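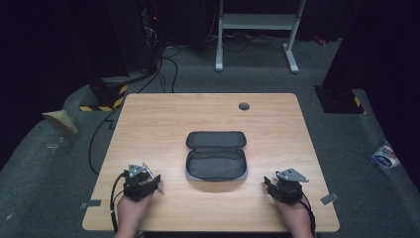 Packing small electronics for travel
Speaker notes, 9th August
Devendra Nishad

Slide 1. Title
Say hello, wait for the back rows. Phones on silent. Questions at the end, except on batteries, which people can ask as we go.

Slide 2. What this covers
Handheld consoles, chargers, earbuds and memory cards. Laptops are in Jitendra Vashisht's talk after the break. Mention the handout by the door.

Slide 3. Zippered cases
A padded case with a zipper all the way around opens flat on a table, so you can see both halves at once. Check the lining before anything goes in. Grit in the bottom half scratches a screen faster than a drop will. Shake the case out upside down, then run a dry cloth along the rim.
The Kallier case I carry has lasted since January of last year. The zipper pull went first. I tied on a loop of cord.

Slide 4. What goes in
Console face up, sticks clear of the lid. If the lid has to be pushed down, something needs to come out. It is nearly always the charger.
Cards go in their own sleeve. Ask who has lost one. Expect most hands.

Slide 5. Cables
Coil them loosely, 2 or 3 turns, and fasten with a strip of hook tape. Don't wrap them around the plug. Pass the two sample cables along the front row and get them back.

Slide 6. Weight
My full kit on the Firkthorpe trip weighed 447 grams. Without the spare charger it was some 300. I hadn't used the spare once.

Slide 7. Closing the case
Start at the hinge and go slowly at the corners. If the zipper catches, back it up and pull the lining clear. Do one live, facing the audience. Hold it up by the closed edge.

Slide 8. Where it rides
Near the top of the bag, flat against the back panel. Keep water bottles in the outside pocket.

Slide 9. Questions
Repeat each question into the microphone. Hand over to Jitendra and leave the adapter plugged in for the next talk.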